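Cups, Cups and More Cups

I finally got around to sorting the party cupboard on Monday, and oh my, we own a lot of cups. I stopped at 296 and there was still a bag I hadn't opened! Some of them go back to the summer picnic at Clarnport, when Ruta ordered for a crowd twice the size of the one that came. No hard feelings, Ruta - we've been living off that order ever since.

Anyway, the cups are now sorted by color and size, and the lids are in their own tub. The reds are on the middle shelf where you can grab them without the step stool. If you find a cracked one, please toss it. Don't put it back in the stack for the next person (you know who you are).
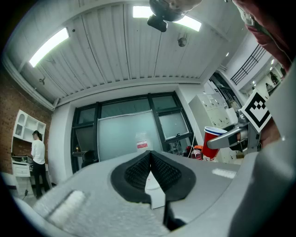 Clarnport Social Club, Events and Supplies

A red cup with a white rim is still my favorite for a get-together. It's cheerful, it's easy to spot when you've set it down somewhere, and you can write your name on it if you've got a decent marker. Benoît Tessier wants us to switch to mugs for the November supper, and I'm willing to give it a try if he does the washing up!

We'll need 30 place settings that night, plus napkins, and I'm short on dessert plates. If you have any at home that you can spare, drop them off with me or leave them on the bottom shelf with a note. Tape is in the drawer.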